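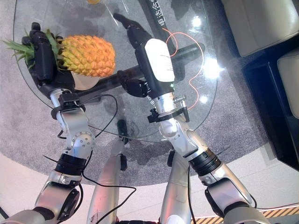 Pineapple on the oval glass table, small cream cup just under it. Golden-orange rind, a little green left along the lower edge.

1/ A thread on ripeness, crowns and glass tabletops. Everything below applies to a whole, uncut fruit.

2/ Color first. A pineapple does not get sweeter after harvest. The rind may shift from green to gold on the counter and the flesh may soften, but the sugar content is set when it is cut from the plant. Buy for the state you want to eat.

3/ Color is also a weak indicator on its own. Some fruit is ready with green still showing at the base. Smell the base. A faint sweet smell is correct. No smell means early. A vinegar smell means late.

4/ Firmness: press with the thumb near the bottom. Slight give, no dents. If the thumb leaves a mark, cut it the same day.

5/ The leaf-pull test (tug a center leaf, if it comes out easily the fruit is ripe) is unreliable. I have pulled leaves out of sour ones and failed to pull them out of very good ones.

6/ Position. Left on its side, the fruit rests on one strip of rind, and that strip bruises first. For storage beyond a day, stand it upright or give it a turn each morning.

7/ The crown needs room. On a small oval top it will end up past the rim whichever way you lay the fruit. Point it away from the side people walk on. The leaf tips are stiff and some varieties have toothed edges.

8/ Glass. The rind is rough but much softer than glass and will not scratch it. Grit carried in the rind can. Rinse and dry the fruit before it goes on the table, and lift it when moving it. Do not slide it.

9/ Juice on glass is harmless if wiped within the hour. Warm water, one drop of dish soap, dry cloth. Dried juice leaves a dull film that needs two passes.

10/ Juice on gray carpet is a different problem. Blot, cold water, blot again. Do not rub. Do the cutting in the kitchen.

11/ Cups. A small cup next to a whole pineapple is easy to lose sight of and easy to tip. Move the cup first, then the fruit. I chipped one of my Rositz cups by doing this in the wrong order.

12/ Room temperature: 2 days for a fruit that is already gold, 3 if the room is cool. After that, refrigerate whole or cut it up. Cut pieces go in a closed container and should be eaten within 3 days.

13/ Cutting: crown off, base off, stand it on the flat end, take the rind down in strips. The eyes run in diagonals, so shallow V-cuts along the diagonal waste less than a thicker peel. I use a Van Damme bread knife. Any long serrated blade works.

14/ Chill the pieces for 20 minutes before serving. Salt is optional. A small pinch cuts the sourness near the core.

15/ To root the crown: strip the lowest leaves, let the stub dry for several days, then set it in a free-draining mix. Fruit, if any, takes years. Mine is on the windowsill and has produced leaves.

16/ Next thread, probably Sunday: melons, same table.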